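5 min read

TICKET: Episodes from cell Lena failing review, "apple to plate" task
Project: Clotska
Status: Closed, reopened, closed again
Priority: Normal (was Urgent, until someone asked what the rule for Urgent was)

Initial report

Review is bouncing recordings from Lena with the reason "scene not reset to standard." The operators say the scene was reset to standard. Both sides have cited the same page of the Marchal guide at each other, which is usually a sign that the page needs work. Task is one apple, one pink plate, white table. You would not think there was much to argue over.

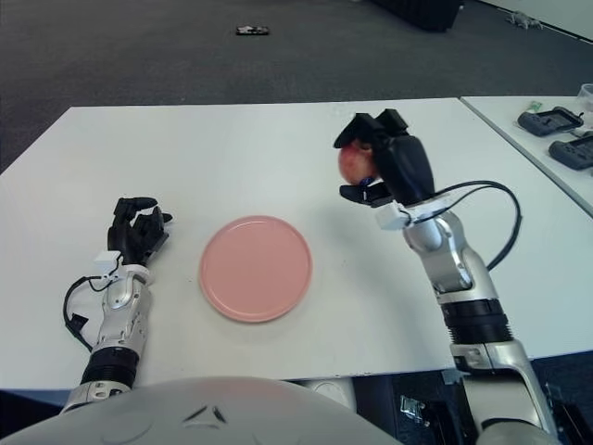
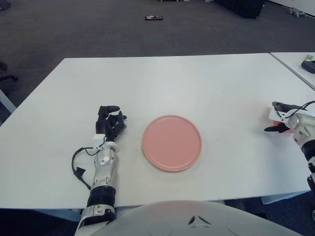
Log

09:10. Read the guide. Section 6 says the table must be "clear of items not used in the task." It does not say which table. Lena has a second table pushed up against the first, and the head camera sees a good piece of it. The operators read "the table" as the one with the plate on it. Review reads it as anything white with a flat top. I can see how you get to either one before coffee.

09:40. Asked review for the list of rejected episodes. Got 17. Asked how many were rejected for the side table and how many for something else. Got a long pause and then a spreadsheet with one column.

10:25. Went through all 17 by hand. 7 were side table clutter. 6 were cable complaints, meaning the wrist cable lay on the work surface inside the reach area. The remaining 4 had no reason given beyond "see guide." I saw guide. No luck.

11:05. The cable question. The guide says wrist cables must be "managed." It has said this through three revisions and no one has objected, probably because it sounds like something we'd be doing anyway. Operators on Lena leave a wide loop so the wrist can turn through its full range. Tie it tight and you get a pulled connector, and we have a drawer of those. Leave it long and the loop wanders over the table and sooner or later a finger goes through it. Both are managed, in the sense that someone decided.

11:50. Tested on Lena with the speed limit on. Ran the arm through the task with the cable clipped at the forearm and slack above it. Loop stayed outboard of the hand the whole way. Then unclipped it and ran it again. On the fourth go the loop slid under the palm and the arm stopped on a force fault. Good stop, correct behavior, mildly embarrassing with people watching.

13:15. Floor. Two reviewers also want the floor in camera view treated as part of the scene. The guide has nothing on the floor. My own view is that if an object is outside the reach of both arms, it can't hurt the robot and the robot can't hurt it, and what's left is a data question for Fadik to settle. People walking through is a separate matter and already covered by the marked line. Please stop putting both in the same comment.

13:50. Fadik answered: variety in the background is fine and even welcome, provided it doesn't get handled during an episode. So review has been throwing out footage the training side wanted. I have decided to find this funny.

14:30. Drafted new wording for Section 6 and sent it around:

- "Work surface" means every tabletop either hand can reach. Clear it of anything not named in the task card.
- Surfaces out of reach may hold other items. No drinks within reach of a cable or an arm, full or empty. I am not going to inspect cups.
- Wrist cables are clipped at the forearm, with the slack loop on the outside. Check by moving the wrist to both ends of its range before the first episode.
- Start pose is checked against the task card. Both hands go back to it between episodes.
- A rejection must name the line it was rejected under. "See guide" is a suggestion to read.

15:20. Two replies. One asked if the plate counts as a surface. It is an item. I have added that it is an item.

15:45. Re-reviewed the 17 under the draft. The 7 side table ones need checking against reach, so I've sent them to the operators with a tape measure. The 6 cable ones stay rejected and get recorded again. The 4 mysteries are accepted until someone can say what was wrong with them. Closing.

Reopened, 16:05

Comment from review: the guide's file header still says revision 1000, which was a placeholder.

Fixed the header. Old copies are still taped up by the cell door, so take those down before the next shift starts. Closing.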